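Laundry notebook, 5 Jun 2025

Vavell detergent trial, load 2. Sipho wants the reds and whites kept together "to see what the dose does." I have seen what the dose does. It does pink.

Drum rinsed empty first. Machine set to 47 minutes, which it treats as an opinion. Dose is 200 ml of the Uta mix, measured in the beaker with the chip in it. Someone please order a beaker.

Basket parked on the floor by the machine, red striped thing on top, white underneath.

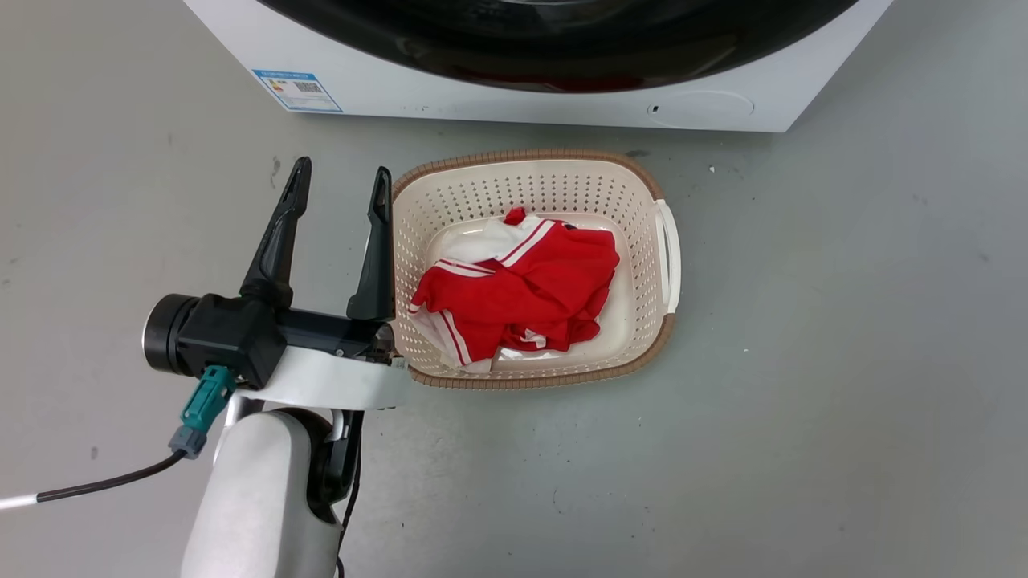
To do
- Check the filter. Last looked at in January, by Johannes, briefly.
- Ask Sipho whose red thing this is before we find out.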